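로봇 팔 두 개짜리 견적을 받고 나서 한 일들 (예산 얘기 많음 주의)
2018-09-30

지난번 글에 "그래서 로봇 샀어요?" 하고 물어보신 분이 꽤 계셨는데요. 결론부터 말씀드리면 아직 안 샀습니다. 안 샀는데 돈은 벌써 쓰고 있어요ㅋㅋ 이게 장비 구매의 무서운 점인 것 같아요. 본체 결제 버튼은 누르지도 않았는데 케이블이며 그래픽카드며 책상이며 자꾸 뭔가가 택배로 옵니다.

처음 오신 분들을 위해 짧게만 적자면, 저는 작은 회사에서 주방 자동화 쪽 일을 하고 있고요. 회사가 Mastside라는 건물 2층에 있는데 (엘리베이터가 작아요. 이거 나중에 중요해집니다) 올해 5월부터 양팔 로봇을 들이자는 얘기가 나왔어요. 한 팔짜리는 예전에 써 봤습니다. 컵 옮기고 트레이 옮기고 그런 건 한 팔로도 충분했는데, 장문을 열고 안에서 뭘 꺼내려고 하면 팔 하나로는 답답하더라고요. 문이 스르륵 닫혀 버리면 잡을 손이 없으니까요. 그래서 양팔이 필요하다, 까지는 다들 금방 동의했어요. 그다음이 문제였죠. 돈.

저희한테 배정된 돈은 2,000만 원이에요. 누군가에게는 큰돈이고 로봇 업계 분들한테는 웃긴 금액일 거예요. 새 제품 양팔 플랫폼은 견적서 첫 장을 넘기지도 못하고 덮었습니다. 그래서 중고랑 재정비 제품 위주로 찾기 시작했고, Murkstead라는 중고 장비 업체에서 Ravn 양팔 세트를 찾았어요. 몸통에 팔 두 개, 평행 그리퍼 두 개 포함. 가격이 1,425만 원. 처음 봤을 때는 심장이 좀 뛰었습니다. 어? 되겠는데? 싶었거든요.

그런데 납기가 16주래요. 재정비하고 점검하고 보내는 데 그만큼 걸린다고. 넉 달 가까이 멍하니 기다릴 수는 없잖아요. 게다가 중고라서 반품 조건이 빡빡해요. 박스 뜯고 나면 "생각보다 팔이 짧네요" 같은 이유로는 못 돌려보냅니다. 그래서 기다리는 동안, 정확히는 계약금을 넣기 전에, 시뮬레이션으로 우리가 시키려는 일이 되는지부터 보자고 했어요.

시뮬레이션에 얼마를 쓸 거냐

여기서 내부적으로 좀 싸웠습니다(좋은 의미로요). 저는 시뮬레이션 쪽에 200만 원을 떼어 두자고 했고, 대표님은 그 돈이면 그리퍼 예비품을 사지 왜 화면 속 로봇에 쓰냐고 하셨어요. 충분히 이해되는 말씀이죠. 화면 속 로봇은 컵을 실제로 치워 주지 않으니까요.

그때 도움을 준 사람이 Anneliese Brandes였어요. 예전에 전시회에서 명함만 주고받았던 분인데, 제가 메일로 하소연을 했더니 답장이 정말 길게 왔습니다. 요지는 이거였어요. 장비를 사기 전에 가장 싸게 실패할 수 있는 곳에서 실패해라. 본인 팀은 팔이 닿는 범위를 종이 도면으로만 확인하고 샀다가 작업대를 통째로 다시 짰대요. 작업대 값이 로봇 팔 하나 값에 가깝게 나왔다고... 그 메일을 그대로 출력해서 대표님 책상에 올려놨고, 다음 날 200만 원이 통과됐습니다. Anneliese 고마워요. 한국어 못 읽으시겠지만!

그 돈으로 한 게 크게 보면 그래픽카드 있는 중고 워크스테이션 한 대랑 Flamisow 사용료예요. Flamisow는 주방 장면을 불러와서 로봇을 세워 두고 이것저것 시켜 볼 수 있는 도구인데, 저희는 월 단위로 결제하는 제일 작은 걸 씁니다. 처음 설치하는 날은 욕이 좀 나왔어요. 드라이버 버전이 안 맞아서 저녁을 굶고 재설치만 했거든요. 그래도 한 번 돌아가기 시작하니까 재미있습니다. 너무 재미있어서 문제예요. 조명 색깔 바꾸면서 한 시간씩 놀고 그래요.

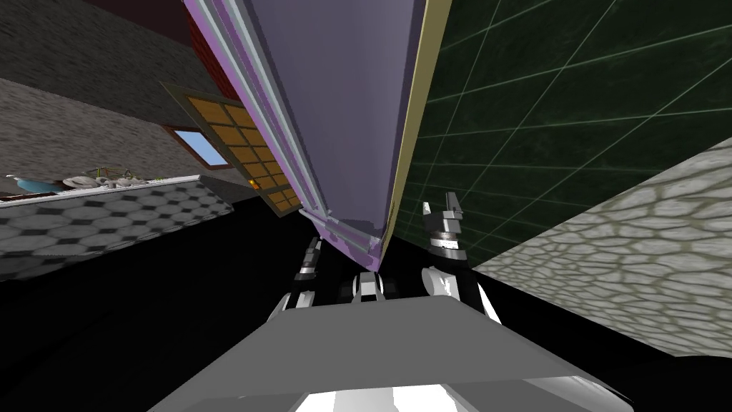

키 큰 장 바로 앞까지 붙여 본 장면. 오른쪽 그리퍼가 위로 서 있어요.

보시면 로봇 앞이 거의 벽이죠ㅎㅎ 이렇게까지 가까이 세울 일이 있나 싶지만, 저희 테스트 주방이 좁아서 진짜로 이렇게 됩니다. 렌더링한 주방은 저희 주방을 그대로 본뜬 건 아니고 기본으로 들어 있는 장면 중에서 고른 거예요. 육각 타일 조리대에 초록색 타일 벽이라니, 솔직히 우리 것보다 예쁘네요. 우리 주방은 그냥 하얘요. 하얗고 콘센트가 모자라요.

장면을 고를 때 제가 본 기준은 딱 하나였습니다. 로봇 바로 앞에 덩치 큰 가구가 있을 것. 넓은 주방에서 팔 휘두르는 건 저희한테 별로 도움이 안 되거든요. 좁은 데서 몸통을 얼마나 가까이 붙여야 하는지, 붙였을 때 양쪽 팔꿈치가 어디로 가는지, 그게 궁금했어요.

견적서에 없는 것들

Murkstead 견적서는 깔끔해요. 너무 깔끔해서 의심스러울 정도로요. 품목이 몇 줄 안 됩니다. 그래서 저는 옆에 빈 종이를 놓고 견적서에 없는 걸 쭉 적었어요. 적다 보니까 종이가 모자라서 뒷면까지 갔습니다.

받침대. 몸통만 오면 어디에 세우죠? 바닥에 볼트로 박을 수는 없어요, 임대 건물이라서. 바퀴 달린 무거운 카트를 짜야 하는데 이게 은근히 비쌉니다. 동네 철공소 사장님한테 여쭤봤더니 그림을 그려 오라고 하셔서 그려 갔고, 그림을 보시더니 한숨을 쉬셨어요. 다시 그려 오래요.

비상정지 버튼. 세트에 하나 들어 있긴 한데 선이 짧다고 합니다. 저는 로봇 옆에 하나, 사람 앉는 자리에 하나, 두 군데는 있어야 마음이 놓여요.

운송. 아까 엘리베이터 작다고 했죠? 나무 상자째로는 안 들어갑니다. 줄자로 재 보고 한참을 서 있었어요. 1층에서 상자를 뜯어서 올리든지 사다리차를 부르든지 해야 하는데, 1층에서 뜯으면 업체가 파손 책임을 안 진대요. 그러니 사다리차. 그러면 창문을 떼야 하나? 이건 아직 답이 없습니다. 혹시 Mastside 같은 오래된 건물에 장비 넣어 보신 분 계시면 댓글 좀 부탁드려요 제발.

보험도 있네요. 대표님이 아는 보험사에 전화하셨는데 "로봇이요?" 하고 세 번을 되물으셨다고 합니다.

그리고 손가락! 그리퍼 손가락 끝은 소모품이에요. 예전에 한 팔짜리 쓸 때도 고무가 금방 닳아서 계속 갈았어요. 양팔이면 손이 두 개니까 닳는 것도 두 배. 당연한 건데 예산표에 넣을 때마다 새삼 억울합니다.

2,000에서 1,425를 빼고 200을 또 빼면 남는 게 375만 원이에요. 위에 적은 걸 전부 거기서 해결해야 합니다. 처음에는 넉넉하다고 생각했어요. 지금은... 음. 받침대 견적을 아직 안 받은 게 다행이라고 생각하면서 하루하루 살고 있습니다. 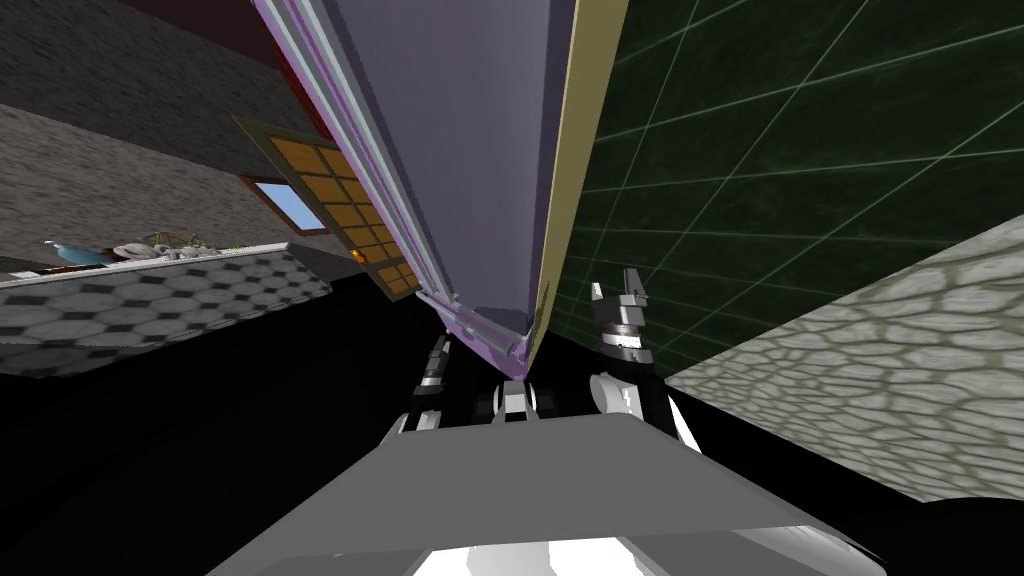

장의 아래쪽 모서리와 그리퍼 사이. 제가 제일 오래 들여다본 부분입니다.

위 장면을 띄워 놓고 Shanti Tomar랑 한참 통화를 했어요. Shanti는 저희 팀에서 제어 쪽을 맡고 있는데 원격으로 일해요. 그래서 둘이 같은 화면을 보면서 "거기 말고 오른쪽 손가락 옆에 얇은 띠 보여?" "노란 거?" "황갈색 같은데" 이런 대화를 합니다. 남들이 들으면 뭐 하는 회사인가 싶을 거예요.

Shanti가 신경 쓰는 건 늘 여유 공간이에요. 장 모서리가 두 그리퍼 사이로 내려와 있는 이런 배치에서는 화면상 안 부딪혀도 실물에서는 모른다는 거죠. 중고 팔은 관절에 유격이 있을 수 있고, 케이블 묶음도 바깥으로 불룩 나오잖아요. 시뮬레이션 속 로봇은 케이블이 없어요. 매끈하죠. 우리한테 올 아이는 그렇지 않을 겁니다. 그래서 Shanti 말로는 화면에서 손가락 하나 들어갈 틈이 보이면 실물에서는 틈이 없는 걸로 치자고 해요. 보수적이지만 저는 이런 사람이랑 예산 짜는 게 좋습니다. 나중에 덜 울어요.

이 통화 때문에 예산표가 한 번 바뀌었습니다. 원래 저는 높이가 고정된 싼 카트로 가려고 했거든요. 그런데 장 앞에서는 몸통 높이가 조금만 달라져도 팔 자세가 확 달라지더라고요. 높이 조절이 되는 받침대로 바꾸자는 게 Shanti 의견이었고, 저는 가격표를 보고 하루 잠수를 탔다가(죄송) 결국 그렇게 하기로 했어요. 전동은 아니고 손으로 돌려서 올리는 방식으로요. 운동도 되고 좋죠 뭐.

그러면서 워크스테이션 얘기도 다시 나왔어요. 중고로 산 게 팬 소리가 너무 커서 옆자리 분이 귀마개를 사셨거든요. 귀마개는 제가 사 드렸습니다. 이건 예산표에 없어요, 제 사비예요. 새로 살까 하다가 창고 쪽으로 본체를 옮기고 긴 케이블로 빼는 걸로 끝냈어요. 혹시 저처럼 중고 워크스테이션 알아보시는 분 계시면 사양표만 보지 마시고 꼭 켜 놓고 소리를 들어 보세요. 판매자가 카페에서 보자고 하면 콘센트 있는 자리로 잡으시고요.
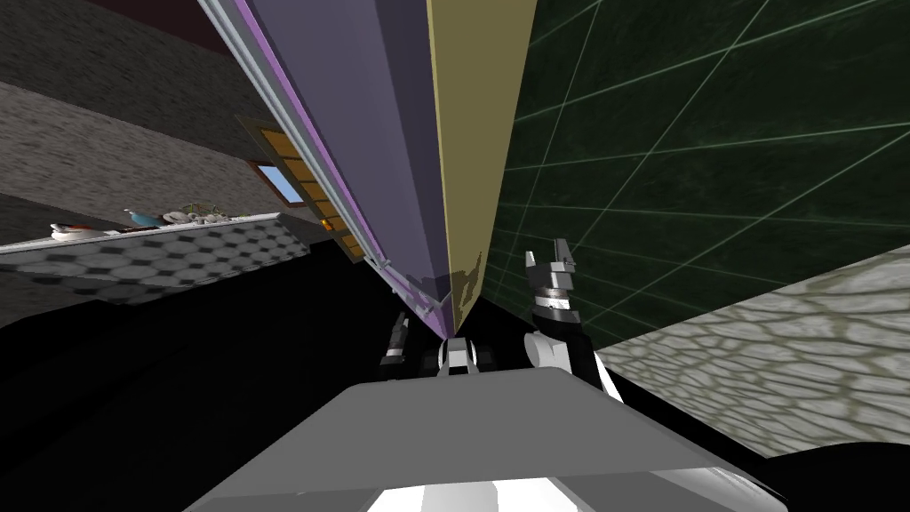
빌리는 건 안 되냐고요?

이 질문도 많이 받았어요. 당연히 알아봤습니다! 양팔 로봇 대여가 아예 없진 않아요. 다만 대여하는 곳들은 보통 행사용이 많아서, 춤추고 손 흔들고 그런 용도로 빌려주는 거라 저희가 주방에 세워 두고 몇 달씩 괴롭히는 건 싫어하시더라고요. 한 군데는 제가 "물도 좀 튈 수 있어요"라고 말하자마자 목소리가 달라지셨어요. 저라도 그랬을 것 같긴 해요.

월 대여료를 계산해 보니까 몇 달 쓰면 중고 본체 값을 넘어가는 구조이기도 했고요. 짧게 시연 한 번 하고 끝낼 팀이면 대여가 맞을 수 있는데, 저희처럼 넘어지고 다시 세우고를 반복할 거면 그냥 우리 물건인 게 속 편합니다. 흠집 나도 내 흠집이니까요.

한 팔짜리 두 대를 따로 사서 나란히 놓는 안도 있었어요. 제가 밀던 안이에요, 한때는. 따로 사면 하나가 고장 나도 하나는 쓸 수 있고, 파는 사람도 많으니까 값도 흥정이 되고. 그런데 두 팔의 위치를 정확히 맞추는 작업을 누가 하느냐를 따져 보니 전부 Shanti 몫이었고, Shanti가 화상 통화에서 아무 말 없이 카메라를 껐습니다. 그래서 그 안은 접었어요.

순서를 어떻게 잡았냐면

지금 저희가 쓰는 구매 순서를 적어 둘게요. 이게 정답은 아니고 저희 사정에 맞춘 거라 참고만 해 주세요.

먼저 시킬 일을 문장으로 적었어요. "장문을 연다", "안에서 용기를 꺼낸다", "조리대에 놓는다", "문을 닫는다". 유치원생 일기 같지만 이렇게 적어 놔야 업체랑 통화할 때 안 흔들려요. 영업하시는 분들은 말씀을 정말 잘하셔서, 전화를 끊고 나면 제가 왜 카메라 옵션에 관심을 보였는지 모르겠고 막 그렇거든요. 이제는 통화할 때 그 종이를 앞에 놓고 합니다. 종이에 없으면 안 사요.

그다음 문장마다 시뮬레이션 장면을 하나씩 잡아 봅니다. 잡아 본다고 해서 대단한 건 아니고, 로봇을 가구 앞에 세워 놓고 팔이 거기까지 가는 자세가 있는지, 반대쪽 팔은 어디에 두는지를 봐요. 캡처를 떠서 공유 폴더에 넣고 서로 댓글을 답니다. 폴더가 금방 지저분해지더라고요. 파일 이름을 "최종", "진짜최종"으로 저장하는 사람이 있는데 접니다.

그러고 나서야 업체에 질문을 보냈어요. Murkstead에 보낸 질문지가 꽤 길었는데도 답은 친절하게 왔습니다. 그리퍼 최대 벌림 폭, 손목까지 포함한 길이, 관절별 교체 이력, 제어기 버전. 이 중에 교체 이력은 "확인 후 연락"이라는 답만 오고 아직이에요. 저는 여기가 제일 찜찜합니다. 예전에 중고차 살 때도 "확인 후 연락드릴게요" 하신 부분에서 탈이 났거든요. 이 답이 오기 전까지는 계약금 안 넣기로 했습니다. 대표님도 동의하셨고요.

마지막이 결제인데, 한 번에 다 내는 게 아니라 계약금, 출고 전, 검수 후로 나누자고 제안해 놨어요. 업체는 검수 후 잔금을 별로 안 좋아하는 눈치예요. 그래도 물어보는 건 공짜니까 계속 물어보고 있습니다.
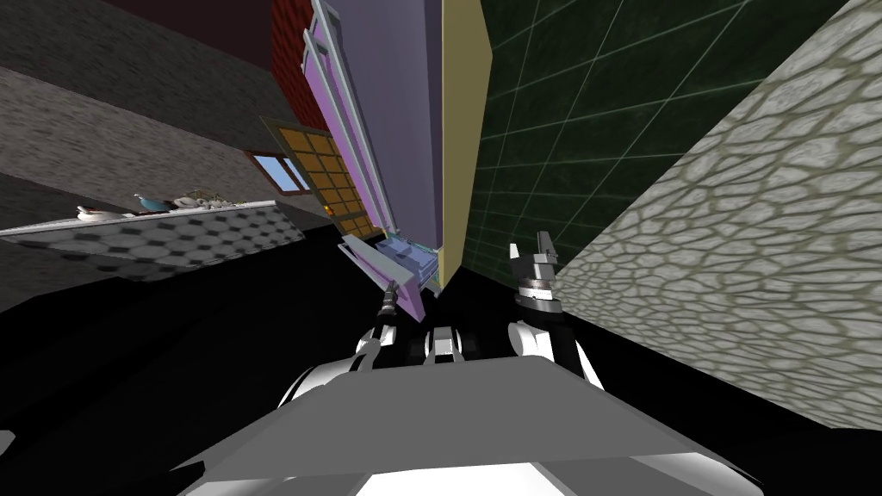

왼쪽 손끝이 분홍색 판 가장자리에 닿을락 말락. 장 아래쪽에 하늘색 상자 같은 것도 보이네요.

저는 이 캡처가 마음에 들어서 예산표 첫 장에 붙여 놨어요. 회의할 때 숫자만 잔뜩 있는 표를 보여 드리면 다들 눈이 흐려지는데, 팔이 가구 앞에 있는 그림이 하나 있으면 갑자기 질문이 나와요. "저 오른팔은 지금 뭐 해요?" 같은 거요. 아주 좋은 질문이죠. 왼손이 판 쪽으로 가 있는 동안 오른팔은 초록 벽 앞에 서 있잖아요. 그럼 그 자리가 우리 주방에서는 뭐가 있는 자리냐? 냉장고예요. 저희 냉장고가 딱 그쯤에 있습니다.

이 얘기가 나온 날 바로 줄자 들고 가서 냉장고 옆을 쟀고요. 냉장고를 옮겨야 한다는 결론이 나왔고요. 그런데 냉장고를 옮기려면 콘센트가... 네, 아까 저희 주방에 콘센트 모자란다고 했잖아요. 전기 공사 항목이 그렇게 예산표에 추가됐습니다. 그림 한 장이 전기 공사를 불러왔어요. 대표님은 이제 제가 캡처를 띄우면 긴장하십니다ㅋㅋㅋ

그래도 로봇이 도착한 다음에 알았으면 어땠을지 생각하면 아찔해요. 사다리차 불러서 창문으로 겨우 넣은 로봇을 세워 놓고 냉장고 때문에 팔을 못 펴는 상황이요. Anneliese가 말한 작업대 사건이 남의 일이 아니었어요.

지금 예산표 상태

본체랑 시뮬레이션 몫은 그대로예요. 나머지 돈에서 받침대가 제일 큰 몫을 먹을 예정이고, 그다음이 운송, 전기, 비상정지 쪽 배선, 손가락 소모품 순서입니다. 보험은 일단 회사 공통 비용으로 넘겨 보려고 눈치를 보는 중이에요. 카메라는 예전에 쓰던 걸 재활용하기로 했어요. 렌즈에 흠집이 하나 있는데 구석이라 괜찮다고 우기고 있습니다.

예비비는 없어요. 이거 쓰면서도 좀 무섭네요. 어디서는 전체의 얼마를 꼭 예비비로 떼라고 하던데, 저희는 뗄 게 없어서 대신 "나중에 사도 되는 것" 목록을 따로 만들었어요. 급하면 그쪽에서 빼 쓰려고요. 두 번째 비상정지 버튼이 거기 들어갈 뻔했는데 Shanti가 도로 꺼내 왔습니다. 잘했어요.

Flamisow 사용료는 생각보다 길게 나갈 것 같아요. 로봇 오면 끊으려고 했는데, 팔이 실제로 움직이기 시작하면 더 자주 돌려 보게 될 거라고 주변에서 다들 그러시네요. 일단 납기까지는 유지하고 그때 다시 볼게요.

교체 이력 답변이 오면 계약금 넣을지 말지 정하고 그 얘기로 돌아오겠습니다. 철공소 사장님이 세 번째 그림은 좀 봐줄 만하다고 하셨으니까 받침대 견적도 같이 올릴 수 있을 거예요. 사다리차 관련 제보는 계속 받습니다!

최근 글
- 한 팔 로봇 처분기: 중고로 팔 때 챙겨야 했던 서류들
- 그리퍼 손가락 고무, 뭘로 갈아야 오래 가나
- 좁은 주방에 작업대 넣기 (실패편)
- 시끄러운 워크스테이션을 창고로 보낸 날
- 견적 요청 메일 이렇게 썼더니 답장이 왔어요
- 5월 정리: 우리는 왜 양팔이 필요하다고 생각했나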